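4.2 Building the cluttered counter scenes

The experiments in Section 5 need scenes in which the objects are close enough to disturb each other, but where a person would still find the task easy. We first tried to place objects fully at random, as was done in our earlier work on the Requena planner. The result was not satisfying. Many scenes were trivial, and in some others no collision-free grasp existed at all, so the success rate told us more about the sampler than about the policy. For the present study we therefore fix the furniture and the appliances, and we sample only the position and the rotation of the movable objects. In total 417 scenes were kept after the filter of Section 4.1.

All scenes are rendered in the Surkullow simulator. The robot has two arms, each with a parallel gripper, and either of them may leave the view of the camera during an episode. This is important for the reading of the results, because the policy receives the camera image and the joint state, but no object poses. When an arm is outside of the view, the policy can know its place only from the joint state.

We chose the object models with some care about shape and surface. A square bottle can be grasped well on two opposite sides and badly on the corners. A teapot has a large body, a thin handle and a spout, and it blocks the way for the wrist more than its footprint suggests. Figure 3 gives a view of the counter in which the grippers do not reach in among the objects.
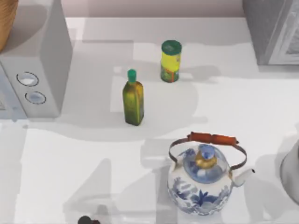

Figure 3. Counter scene rendered in Surkullow, with the green bottle and the yellow canister behind the porcelain teapot. The microwave is at the left.

Two properties of this layout should be mentioned. First, the shadows are rendered with soft edges and they overlap on the white surface. In a pilot test, a segmentation network trained on evenly lit images often joined a shadow with the object next to it. We did not remove the shadows. A real kitchen has them too, and we wished the visual difficulty to stay in the benchmark. Second, the teapot stands nearer to the camera than the two small containers, so it takes a bigger part of the image. A policy that attends mainly to large regions is attracted by it, even when the instruction names another object.

4.3 Grasp phase and the definition of contact

An episode is divided in three phases: approach, grasp and transport. The change from approach to grasp is difficult to define from images alone. Two of the authors (N. Manzano and G. Ansari) labeled a set of 20 episodes independently, and they disagreed mostly on the frames just before closing. In these frames the fingers are beside the object and they seem to touch it, but one camera image cannot confirm a contact force. Figure 4 illustrates this kind of ambiguous frame.
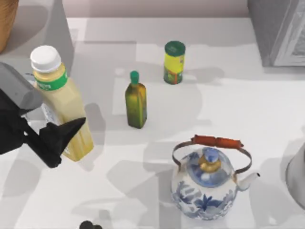 Figure 4. Gripper at the side of the large bottle. From the image alone it is not clear whether the grasp is already closed.

For this reason we do not use the image for the phase label. We read the contact state from the physics engine, and we say that the grasp phase begins when both fingers report contact for 15 consecutive simulation steps. A shorter window was also tested, but it reacted to small bounces of the finger against the object and produced phases that started and stopped several times.

The tilt of the object is recorded as a separate quantity. In Figure 4 the large bottle leans slightly, with its top toward the upper left of the image. Perspective can contribute to such an impression, and we therefore compute the tilt from the simulator pose and never from the rendered view. A tilt alone is not counted as failure. It is counted only when the object falls, or when it pushes a second object over the border of its allowed zone.

Distance between objects is measured between the convex hulls, projected on the counter plane. For the teapot we compute one hull for the body and another for the spout, because a single hull would fill the free space under the spout and would make the scene look more crowded than it is. We thank Josiane Besnard, who pointed out this error in a first version of the code.

4.4 Baselines

We compare our method, Lelusard, with two baselines. The first is a open-loop planner with access to the true poses, which gives an upper reference for the approach phase. The second is Vavness, an image-conditioned policy with the same encoder as ours but without the phase head. Both learned policies were trained on the same demonstrations, and with seven random seeds each. The demonstrations were collected by teleoperation in October by O. Gallardo and Y. Ostrowski, and none of the evaluation layouts was used for them.

During the evaluation each policy has one attempt per scene. We do not allow a reset after a missed grasp, but the policy may open the gripper and try again while the time limit is not reached. These second tries are reported separately in Section 5.2, as they were more frequent for Vavness than we had expected, and a single success rate would hide this difference.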